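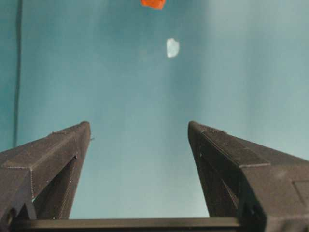
Fingers open, and one small pale bit still out on the table.

Home Tutorials Tools Workbench Notes Archive Contact

How to Find Out if a Robot Can Clear Your Table

I get asked a lot if machines can do chores yet, and I've given up answering in general. "Chores" covers everything from pushing a button to folding a fitted sheet (I can't do that one either!). So what I do now is set up one small chore, the same way every time, and let the arms have a go at it. This page is how I run the table-clearing one. It's cheap, it fits on a bench, and you'll learn more in an afternoon of it than from a whole evening of demo videos.

What you need

A pair of arms with simple two-finger grippers. Mine came as a Senard kit that set me back around 2000 dollars, and I've had them bolted down at the Zilwood shop ever since. One arm will do for most of this, but some steps are a lot more fun with both.

A plain tabletop in one color. Go for something matte if you can. Shine is a pain and I'll come back to that.

A light cup, a second container that looks different from the first, and some scraps. Scraps are the part people leave out, and please don't. A table with only cups on it is the easy half of a messy table.

Setting it up

Start with the cup standing upright and give it plenty of room on all sides. Put the other container within reach of the other arm. Drop the scraps wherever they fall. I used to arrange them nicely and all that did was make the machine look better than it was.

Next, decide what "cleared" means and write it down before you switch anything on. My rule is that cups end up in the bin standing or lying down, either is fine, and scraps end up in the bin, full stop. A scrap pushed off the edge of the table onto the floor is a fail. My first version of the rule didn't say that, and I spent a long evening arguing with myself about it.

Then set a time limit. I give it four minutes. A person would be done long before that, but I'm trying to see if the job gets finished at all.

Running it

Do a dry pass first with nothing to pick up, just to watch the arms travel. If they're going to bump each other, this is when you want to know. After that, put your things out, step back, and keep your hands off. This is so much harder than it sounds - you'll want to nudge the cup a tiny bit to help, and the minute you do, the run is worthless.

Write down where it goes wrong while it's fresh. I use plain words, like "squeezed too early" or "closed on air" or "wandered off." I tried a fancy scoring sheet called Vogler for a while and went back to a pencil.
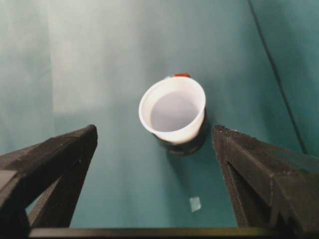 Turholm, Mar 22, 2018

Adding a few notes to this page after another long session, mostly about small flat things.

A cup is a friendly shape. It stands up, it has sides, and a gripper that comes in a little crooked can still get hold of it. A little square scrap lying flat gives the fingers next to nothing to close on. When I pick one up I don't even think, I get a fingernail under it or drag it to the edge with one fingertip. Stiff plastic fingers have neither the nail nor the feel, so you have to give them a plan. Here are the ones I've had some luck with:

Come straight down and let both tips touch the table very lightly before closing. Go slowly. If the arm is pressing hard enough to bow the tabletop, back off.

Slide the scrap against something that won't move, then pinch. The rim of a tray works well for me.

Cheat with the material. Card gets picked up far more often than thin film, so start there and work your way down to the nasty stuff.

The other note is on light. A pale scrap a bit of the table color shows through is hard enough to spot, and if a window throws glare across the table you can lose it altogether. Same goes for dark containers that melt into their own shadows. Move your lamp before you start blaming the software. I once put 53 minutes into fiddling with settings and then fixed the whole thing by closing a blind. Grr.

Hiding one thing behind another is a good test too, once the basics go well. Set a small object behind a cup and see if the machine ever goes looking for it. I leave this one until the end of the day because it usually puts me in a mood.
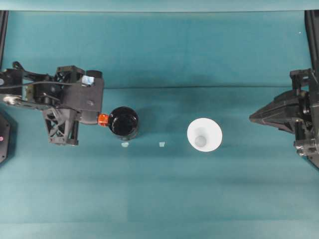
Can a robot clear the kitchen table for me yet?

For sturdy cups on a tidy table with steady light, you can get there with patience, but I wouldn't count on it for crumbs, wet things or anything you'd hate to see broken.

If you've got two arms, here's one more thing to try. Have one hold a container steady while the other brings scraps to it. It saves a lot of long trips to the bin, though you do need to keep the second arm from clipping the first on its way in. Start with the container in the same place each time, and only begin moving it around when the arms can manage that much.

I'm hoping to do a dishcloth version in May. Cloth scares me a bit, so if you've tried it and have a grip that works, use the Contact page and tell me what kind of cloth it was.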